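Caderno de oficina, dezembro, fim da tarde

Voltei hoje à caixa das atas da greve dos tipógrafos da Zonda, que o Georges Aoun teve a gentileza de me deixar já separada por anos (obrigado, Georges, poupaste-me uma manhã inteira!). São 49 folhas manuscritas, quase todas com a mesma letra miudinha, e a lista do fundo de solidariedade soma 1,509 nomes, muitos mais do que eu esperava para uma terra do tamanho de Usalby. Transcrevi 30 folhas – as outras ficam para amanhã, que os olhos já não dão para mais.

Dúvida para os colegas: a assembleia que votou a ocupação da oficina aparece com 200 presentes na ata, mas o boletim Smadi fala só em delegados. Inclino-me para a ata, embora gostasse de ver primeiro o livro de quotas. Falta também pedir à Tiluvus o papel sem ácido, que está mesmo a acabar.

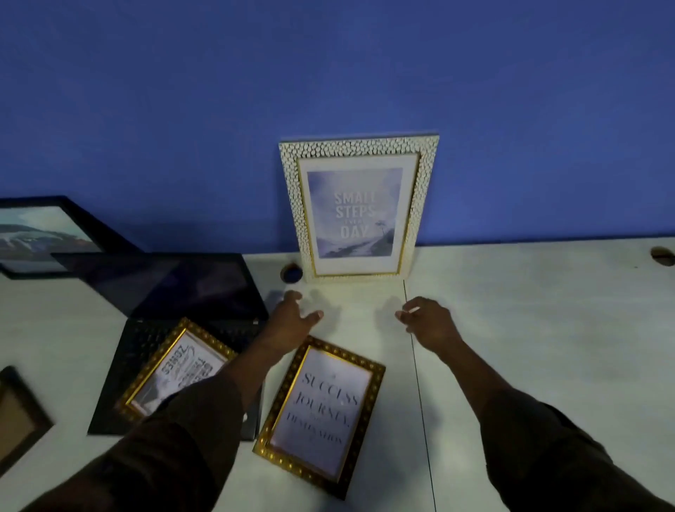
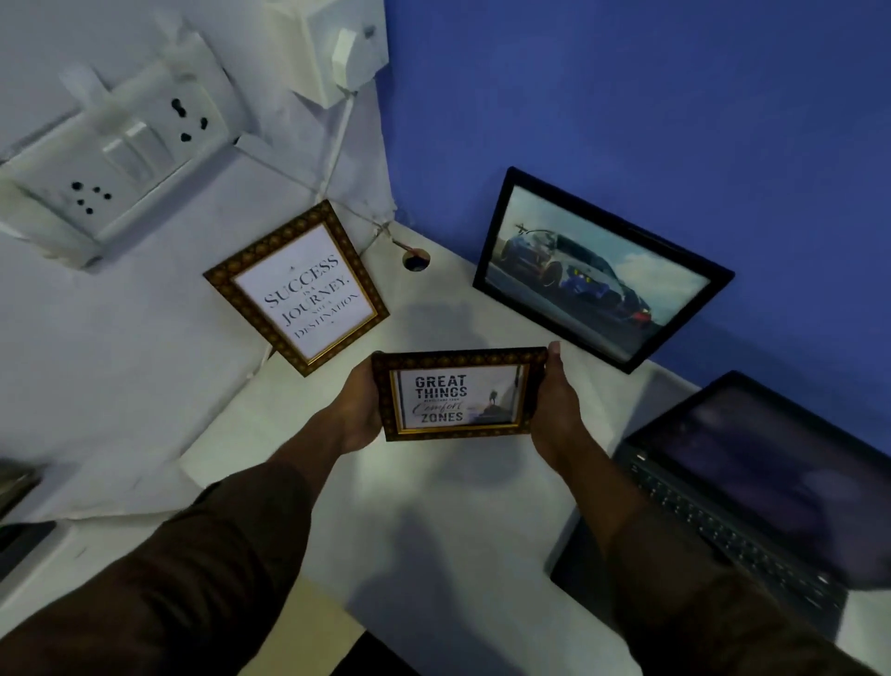
Molduras sobre a mesa, uma encostada à parede azul e outra, a de «GREAT THINGS», nas mãos.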